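Woltdale circuit, new layout: first impressions after the November test day

Posts from the paddock and the grandstand, please keep it to the track itself. 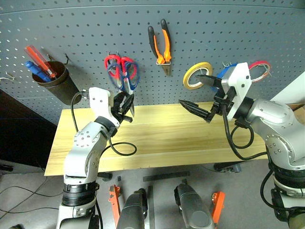
Reply 1: first laps and the long straight

gosselin_fan wrote:
I was at Woltdale for the test and I want to share my impressions while they are fresh. The lap is now 2964 meters with 16 corners. On paper I thought this is too many corners for such a short lap, but from the bank at turn 7 it looks better than I expected. The cars arrive fast, brake downhill, and the exit is wide enough that two of them can leave side by side. The old chicane is gone and I do not miss it.

What I did not like: the walk from the parking to the main stand. It is long and there are no signs after the bridge.

Reply 2

apex_marten wrote:
I must disagree about turn 7. Wide exit, yes, but there is only one line in. I watched both Satura cars all morning, and every time the second one tried the outside it lost two car lengths and gave up. In a race you will see a train of cars there.

The last sector I liked very much. It has rhythm.

Reply 3

kerbside_lu wrote:
apex_marten, on a test day the drivers do not fight. They were on different fuel and different tires, so I would not say anything about overtaking yet. Vega Toledo said on the circuit radio that the surface is still "green" and that off the line it is like driving on flour. Give it one winter.

Did anybody hear if the pit exit will be changed? At the moment it joins directly on the racing line after turn 2 and I found it quite scary to watch.

Reply 4

gosselin_fan wrote:
I heard the same about the surface. The pit exit stays as it is for the first season, this is what a marshal told me, so please take it with caution.

By the way, the Gosselin garage was the only one where the shutters stayed open at lunch. They were very kind and let us stand by the door.

Reply 5

apex_marten wrote:
Fair point about the tires. I still think the people who drew this layout looked more at the lap time than at the racing. The Avik track near my parents has half the corners and always gives a good race.

Reply 6

old_hairpin wrote:
Avik is also flat like a table and you see the whole lap from one seat, so I understand why you enjoy it. Woltdale has hills and trees. I prefer to walk and see different places. Up to seven of the corners can be watched from the public path, if you do not mind mud.

For the question of the pit exit: there is a painted line now, but from what I saw the drivers cut it. A small wall would help more than paint.

Reply 7

kerbside_lu wrote:
Thank you, old_hairpin. Is the path open also on race weekends, or do they close the part behind turn 2? I would like to bring my father and he cannot climb the steep side.

Reply 8

old_hairpin wrote:
It was open last year. Use the lower gate, it is almost level from there to the bridge.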